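News > Products > Workplace supplies

Search this site Enter keyword Go

Nerkine releases shared-table kit for office break areas

Perforated basket and tiered clear rack form a two-part system for snacks and drink bottles

Nerkine has added a shared-table kit to its workplace range, available to order through Ultach from March. The kit consists of a perforated plastic basket for bottles and a clear display rack for packaged snacks. Both parts are intended for desks and tables that are also used for other work.

The rack carries slanted compartments on two levels. Boxes and cups go in the upper level, and pouches and small packs in the lower. The transparent panels leave labels readable from the seated side of the table. No fixings are required.

The basket is a rectangular form with rounded corners and a thick rim. Rows of slots on all four walls allow air to pass through and reduce the weight of the moulding. Bottles may be stored on their sides on the flat floor. Colour options are pink and grey.

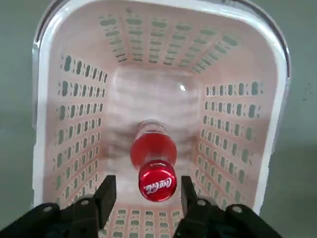
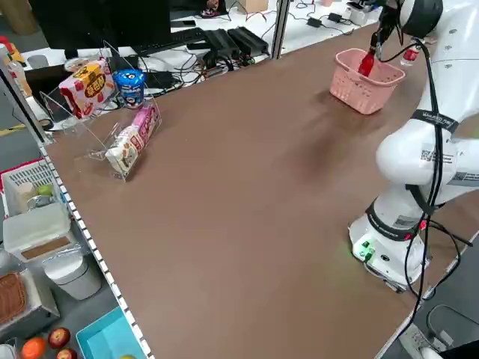 Bottle storage in the perforated basket (first picture); basket and clear snack rack on a brown tabletop (second picture).

"Most break areas we visit have no separate counter, so the food ends up on a working table," said Liesbeth Vanhove, product manager at Nerkine. "The brief was to keep packets upright and bottles contained, and leave the centre of the table free."

The kit replaces the Carnero tray, which is discontinued. Replacement rack panels for the Carnero will be stocked until existing supply is exhausted. The basket is sold separately under part number 2669.

An initial run of 1000 kits has been produced. The minimum trade order is 17 kits, and orders above 200 kits ship direct from the factory. Dealers already holding a Tsuji account with Ultach do not need to reapply.

Trade enquiries: Maarten Dijkstra, Ultach, Wednesday mornings.

Comments (3)

deskside_mel
Is the rack dishwasher safe? The old Carnero went cloudy after a few months.

R. Pell
Would like to see the basket in a darker colour. We have the grey and it shows every mark.

tuckshop4
Do you do a lid for 2669?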